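책상 위 물건들, 정말 이만큼 필요한가: 사무용품 정리 갤러리

정리 관련 글을 읽다 보면 늘 같은 말이 나온다. 수납함을 사라, 라벨을 붙여라, 서랍을 칸으로 나눠라. 나는 이 조언을 별로 믿지 않는다. 수납함을 사면 수납함이 하나 늘어난다. 라벨을 붙이면 석 달 뒤에는 라벨과 내용물이 따로 논다. 우리 작업실에도 '클립'이라고 써 붙인 상자가 있었는데 열어 보니 건전지와 명함이 나왔다.

이 페이지는 지난 1월부터 작업실의 공용 책상을 정리하면서 적어 둔 메모를 모은 것이다. 처음에는 Radka Pavlović가 사내 게시판에 올린 글이 발단이었다. 책상 하나에 물건이 100개 넘게 올라와 있다는 주장이었고, 나는 과장이라고 답글을 달았다. 세어 본 사람은 없다. 그래도 물건이 많다는 데에는 다들 동의했다.

사진은 많지 않다. 갤러리라는 이름을 달고도 글이 더 길다는 지적을 이미 두 번 받았다. 정리 전후를 나란히 놓은 사진은 일부러 싣지 않았다. 그런 비교 사진은 '전'은 어둡게, '후'는 밝게 찍는 경우가 많고, 화면 바깥으로 밀어낸 짐은 보여 주지 않는다. 물건별로 짧게 적고, 마지막에 책상 사진을 붙인다.

물건별 메모

펜꽂이
펜꽂이는 펜을 정리하는 물건이라기보다 안 나오는 펜을 보관하는 물건에 가깝다. Studden 펜꽂이를 쓰던 시절, 한번은 통째로 쏟아서 종이에 하나씩 그어 보았다. 제대로 나오는 것은 절반이 안 됐다. 그런데도 버리자고 하니 다들 "잉크가 굳어서 그렇지 흔들면 나온다"고 했다. 흔들어 봤다. 안 나왔다. 지금 규칙은 단순하다. 그어서 안 나오면 그 자리에서 버린다. 이 규칙이 지켜지는지는 아직 모르겠다. 지난주에도 마른 형광펜 두 자루를 내가 버렸다.

스테이플러
한 대면 된다는 쪽과 사람마다 하나씩 있어야 한다는 쪽이 갈렸다. 나는 한 대면 된다는 쪽이다. 종이를 묶는 일이 하루에 몇 번이나 되는지 생각해 보면 답이 나온다. 반대편의 논리는 "필요할 때 없다"는 것인데, 여러 대가 있던 때에도 필요할 때는 없었다. 대개 누군가의 서랍 속에 있었고, 심이 비어 있었다. 심은 상자째 사 두었다. 4000개들이였고, 지금 속도라면 다 쓰기 전에 우리가 이사를 갈 것 같다.

마커
뚜껑 색과 잉크 색이 같아야 한다는 당연한 원칙이 의외로 안 지켜진다. 빨간 뚜껑을 파란 펜에 끼워 놓는 사람이 있고, 누구인지도 대충 안다. 눕혀서 보관하라는 말과 뚜껑을 아래로 세워 두라는 말이 둘 다 돌아다니는데, 우리 작업실에서는 어느 쪽도 뚜렷한 차이를 느끼지 못했다. 뚜껑을 끝까지 닫는 습관이 훨씬 중요해 보인다. 보드용과 유성을 섞어 두는 일만큼은 말리고 싶다. 화이트보드 왼쪽 구석의 글자는 10월 현재도 남아 있다.

지우개
연필을 쓰는 사람이 점점 줄어드는데 지우개는 줄지 않는다. 행사장에서 받아 온 것, 세트에 딸려 온 것, 출처를 모르는 것이 계속 나온다. 비싼 지우개가 잘 지워진다는 말도 들었지만, 작업실에서 돌려 써 본 바로는 오래된 것과 새것의 차이가 값의 차이보다 컸다. 오래된 것은 딱딱해져서 종이를 문지르기만 한다. Tondon에서 온 길쭉한 지우개가 딱 그랬다. 모양이 예쁘다는 이유로 한참을 살아남았다.

컵
공용 책상에 컵을 두는 문제는 지금도 결론이 없다. 나는 마시는 컵은 자기 자리에 두자고 했고, 다른 사람들은 컵도 물건을 담을 수 있으니 문구라고 우겼다. 클립을 담은 컵에 누가 커피를 따른 적이 있다는 이야기도 있는데, 직접 본 사람을 만난 적은 없다. 일단 작은 컵 하나까지는 봐주기로 했다.

식탁보
사무용 책상에 식탁보를 까는 것이 맞는가. 처음에는 반대했다. 글씨를 쓸 때 밑이 물렁하고, 마우스가 잘 안 움직이고, 접힌 자국이 몇 주씩 간다. 찬성하는 쪽은 물건이 눈에 잘 띈다고 했다. 무늬가 이렇게 요란한데 잘 띌 리가 있느냐고 했더니, 없으면 허전하다는 답이 돌아왔다. 취향 문제를 기능 문제처럼 말하지는 말았으면 한다. 그래도 걷어 내지는 않았다. 걷자고 하면 또 회의를 해야 한다.

칸막이
가리개를 세우면 뒤쪽이 정돈되어 보인다. 정돈된 것과 정돈되어 보이는 것은 다르다고 몇 번을 말했지만, 손님이 올 때마다 효과가 좋다는 평이 나온다. 접이식은 경첩 쪽이 제일 먼저 헐거워진다. Baxter에서 나온 예전 칸막이도 그랬고, 어느 날부터 혼자 서 있지를 못해서 벽에 기대어 두었다. 엮어 만든 것은 틈에 먼지가 끼는데, 물걸레로 닦을지 솔로 털지도 의견이 갈린다. 나는 솔로 턴다.

책상 사진 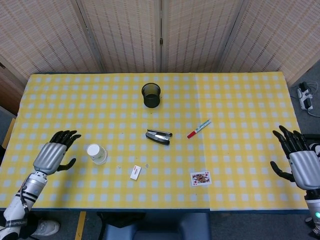
노란 체크무늬 식탁보 위의 스테이플러, 빨간 뚜껑 마커, 지우개, 작은 흰 컵. 뒤쪽은 네 폭짜리 접이식 칸막이.

물건이 이 정도로 줄면 자리를 정해 주고 싶어진다. 스테이플러는 여기, 마커는 저기, 하는 식으로 테이프를 붙여 표시하자는 제안도 있었다. 반대했다. 표시가 있으면 사람들은 물건을 제자리에 두는 대신 표시가 어긋났다고 불평한다. 손을 뻗어 닿는 곳에 있으면 그걸로 충분하다고 본다.

식탁보 위의 부스러기는 또 다른 문제다. 체크무늬에서는 작은 것이 잘 안 보인다는 점이 장점으로 꼽히는데, 나는 그것을 단점으로 적어 둔다. 안 보이면 안 치운다. 자기 전에 책상을 한 번 터는 사람은 있어도, 퇴근 전에 공용 책상을 터는 사람은 드물다.

들어간 돈과 시간

수납용품에 쓴 돈은 없다. Drikine 서랍형 정리함을 사자는 의견이 있었고 장바구니에 담는 데까지 갔지만, 거기 넣을 물건을 먼저 골라 보자고 미뤘더니 넣을 것이 별로 남지 않았다. 시간은 한 번에 10분 정도씩 썼다. 하루 날을 잡아 전부 뒤집는 방식은 권하지 않는다. 오후 네 시쯤이면 모두 지치고, 그때부터는 남은 물건을 전부 '기타' 상자에 쓸어 담게 된다.

'기타' 상자는 아직 있다. 내용물은 공개하지 않겠다. 상자를 하나 더 두자는 제안은 받지 않는다.

의견은 게시판에 남겨 주기 바란다. 새 수납함을 추천하는 글에는 답하지 않을 수 있다.

마지막 수정: 10월 11일 금요일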